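Teaching a robot to tidy up: what our club got up to this year
Speaker notes, Aksel Hafstein

Hello everyone, thanks for coming. (Wait for the door to stop banging.) I'm Aksel, I help run the after-school robotics club, and this is the simulated room we do our practice in. Pink walls, a grey bench and a city out of the window.

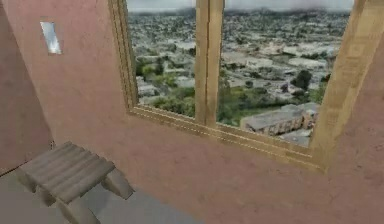 Why we started in simulation

Say this bit slowly, the parents' row will want it. We have one real robot and 27 students, so you can do the sums on how long each of them would wait for a go! In the simulator everybody gets a room of their own on a laptop, and if they drive something through a wall, well, they press reset and off they go again.

Mention the bench. It's plain grey with a slatted top, and it was the first target we set: get the robot to stop next to it without bumping it. Sounds like nothing. It took Team Prato 3 weeks. Their first go drove beautifully, straight past the bench and into the corner, because they'd mixed up metres and centimetres. (Pause for laugh. If no laugh, carry on quickly.)

The window business

Ask: who thinks a window is easy for a robot? Hands up. Right. The view is only a backdrop, a blurry city seen from high up, but the students' code was picking out shapes by colour, and there's a fair bit of pale grey out there among the rooftops. Guess what else is grey. So Team Wolto's robot kept setting off very confidently towards downtown. I loved this. We got a whole session out of it, on what a camera gives you and what it doesn't, and the fix came from one of our youngest members, who said, "Can't it just look lower down?" Yes, it can!

Counting the runs

Every attempt gets written in the club log, good or bad. We had 643 by the end of November, and I'd like to show off the bad ones more than the good ones. Read out two or three from the Räsänen folder here, the one where it spun on the spot for nine minutes is the favourite. Don't read the one about my typing.

Moving to the real thing

Our real robot is called Grerketti. Don't ask me to spell it, the students voted. Things to say about the move across:
Real floors are bumpy and the simulated one is flat.
Real batteries run down, usually while a visitor is watching.
The stopping distance had to be set all over again.

Two teams have made the jump so far and the others are close. Prato go first in the demo, then Wolto.

Check the charger is plugged in before questions. If someone asks about joining, the sign-up sheet is on the table by the tea, and you don't need to have written any code before.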